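Choosing a table took me longer than choosing the apartment

When I moved to Flondelthorpe in September, I brought two suitcases and one box of kitchen things. I slept well in the first week, but I ate all my meals standing at the window, and I did not like it. In my family we sit down to eat, even if it is only bread and tea.

So I started to look for a table. My neighbor Imad Majali told me to try Trakdale, where a shop sells furniture from closed offices. Most of what they had was dark, almost brown-black, and very heavy. My kitchen gets its light only in the morning, and I was afraid that a dark table would make the room feel smaller. I went home without buying anything, and I went again on Thursday.
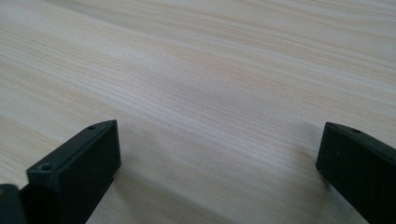

I had always believed that pale wood is for people without children and without coffee. My mother covered our table with a plastic cloth and I think I saw the wood only when we moved house. For this reason I decided that I will not use a cloth. I like to look at the lines of the grain when I wait for the water to boil. They run close together in one place and then they open wide, and my eyes follow them without any purpose.

The care is simple so far. I wipe with a soft cloth that is a little damp, in the direction of the grain, and then with a dry one. I do not use the lemon spray which I used in my old apartment, as it left a sticky feeling. For hot pots I have two cork mats from Gruria. They are ugly but they are thick.

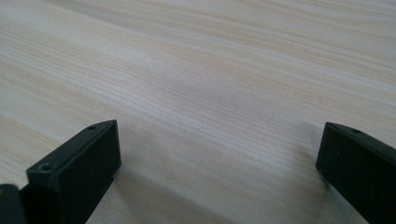
My other rule is more difficult. Every evening before I go to bed, I take everything off the table. The letters go in the drawer, the keys go on the hook, and the cup goes in the sink. In the first days I forgot it often, and by Sunday the letters had made a small hill. Now it takes me nearly 2 minutes.

I still need a second chair. Imad came for soup and he had to sit on the box.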